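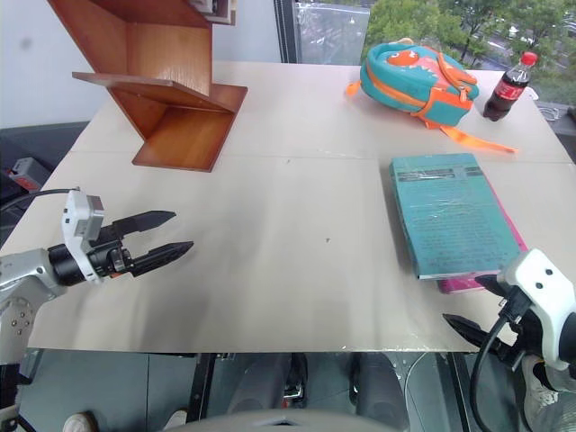

Figure 1. Light gray table, made of two panels that meet at a seam.

Shared Tables and Study Habits at Durnedness Hall
Project report, 10 January 2023

1. Background

Durnedness Hall replaced its single study desks with large shared tables in September. Our group wanted to know if students used the room differently after the change. The library office gave us the sign-in sheets, and we ran a short survey through Clemusano, the online form tool the college already uses.

2. Method

The survey had 16 questions. Most asked how long people stayed, what they worked on, and if they came alone or with others. We sent it to 426 students and got 269 replies. Eight replies were left blank after the first page -- we kept those in the reply count but took them out of the results on noise.

3. Results

Students who came in groups liked the shared tables and said they stayed longer. Students who came alone were split. Many said they picked a seat at the end of a table and moved if someone sat down across from them. Noise was the most common complaint, mainly in the late afternoon.

Reading and problem sets were the main kinds of work. Few people used the tables for drawing or model building, even though the Usitz design course meets in the same building.

4. Problems

The sign-in sheets do not show when a person left, so length of stay comes only from what students told us. We also sent the survey close to finals, and that may have made the room seem busier than usual.

5. Next steps

The Mak reading room still has single desks. We would like to run the same survey there in the spring, with a sign-out column added to the sheets.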